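Priltum hand-held grippers: frequently asked questions

What do I get when I hire a set?
One set is two hand-held grippers, left and right, with a charger and a carry case. The shortest hire is seven days. Spare finger pads are included in the case.

Do I need a robot to use them?
No. A person holds the grippers and does the task by hand, and the recordings are used later for training of your robot. If you have no staff for this, our partner Flisia can send trained people to you.

Which tasks are suitable?
Most of our customers record housework: folding, sorting, laying a table. Soft things such as cloth are the most asked for, and also the most difficult — please plan more time for them than for hard objects.
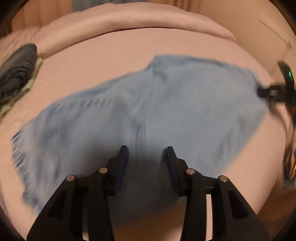 Two grippers at work with a light blue cloth on a bed.

Can one person work with both grippers?
Yes, one in each hand. New users often pull too hard at first. We advise to practise with one gripper for a day and then take the second.

How many recordings can I store?
The memory of one set holds 1000 short recordings. After this you must copy them to your own computer. We do not keep any copy.

The pads have become smooth. What should I do?
Change them. You need the small key from the case, and the work takes four minutes for each gripper. Please do not use glue, it damages the finger.

Who answers technical questions?
Tihomir Tomić for the grippers and Retno Ngau for the recordings. Both work in our Plostadach office and reply in English.

Last changed: December 2021

Related questions
Hire prices and deposit
Sending a set back
Cleaning and storage of the pads
Sutcliffe carry case: spare parts
Training day for new users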